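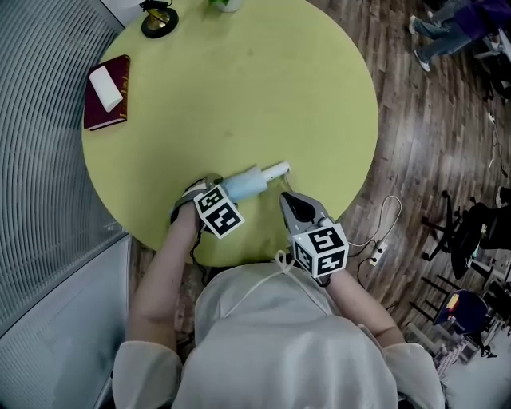 4. Filling your travel bottles

Now for the fun part! Your Sandano refill set is rinsed, the labels are on, and you get to decide what comes along on the trip.

1. Unscrew the cap and set the Edico funnel in the neck. Push until it clicks.
2. Pour slowly. Thick conditioner likes to sit in the funnel for a while, so give the bottle a gentle squeeze and let go (it gulps the stuff right down).
3. Stop at the fill line. The space above it lets the air expand in flight.
4. Wipe the threads, then screw the cap on by hand.

Note: Bottles from the older Pivgate set use a wider neck. The funnel still fits, but it won't click.

Caution: Do not fill with nail polish remover, bleach or anything hot.

5. Checking for leaks

1. Lay each filled bottle on its side on a paper towel and leave it for 2 hours.
2. Spot on the towel? Take the cap off, reseat the ring inside it and try again.
3. Pack the bottles in the zip pouch, caps up.

Tip: Shampoo bars travel beautifully too! Slice one in 2 with a kitchen knife and the halves slip right into the side pocket of the pouch.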